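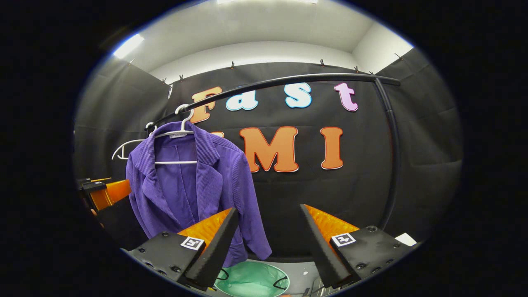 Narnel Clothes Room – progress report
Prepared for the Pustitz Fund
22/02/2020

Work done this period

The clothes room is open and being used. The grant paid for racks, hangers and a steamer, and all of it has arrived. The last delivery from Caron came a week late, and one rack had a bent foot. They replaced it at no charge.

We now have 70 garments sorted, tagged and ready to lend. Another 50 are still in bags in the back hallway. Most of those are winter coats, and we have left them until last because people coming in now mainly ask for interview clothes.

Jackets and blazers go on hangers on the black metal racks. Sweaters and T-shirts are folded on the shelves by the door. We tried hanging the sweaters too, but the shoulders stretched and they took up too much space. Corduroy gets hung with the front open and is not pressed. It is brushed before it goes out and again when it comes back. The purple corduroy blazer is in this group, along with two pairs of brown pants and a child's jacket.

We chose white plastic hangers over the wooden ones in the original budget. They cost less, and the difference went toward the steamer. Empty hangers stay on the rack where the garment was, so whoever is on shift can see that something is out on loan and check it against the book.

Lending

Loans run for 5 days. Most items have come back on time. Two shirts were returned with stains that did not wash out and have been taken off the list. One blazer came back missing a button, and we had a match in the button tin.

The sign-out book works but is slow when several people come in together. Kevin Lynch has set up a simple spreadsheet on the office laptop, and we will run both through the end of February before dropping the book.

Problems

Sizes are uneven. We have plenty of medium jackets and very few large ones. Men's dress shoes are the item we are asked for most and we have almost none. A notice has gone up at the Tekov building asking for both.

Storage is tight. The racks fit, but there is little room to walk between them when they are full – a stroller will not get through. We would like to move one rack to the opposite wall, which means shifting the mirror first.

Spending

All equipment money has been spent. The line for cleaning is underspent, mainly because people have been donating clothes that were already clean. We ask permission to use what is left there for shoe racks and garment bags. Receipts are in the attached folder.

Next steps

– Sort and tag the bags in the hallway
– Move the mirror and the fourth rack
– Get prices on shoe racks
– Train 4 more people to handle returns
– Decide on Saturday hours once the spreadsheet shows when people come in

The next report will cover the coats and the first full month of loans.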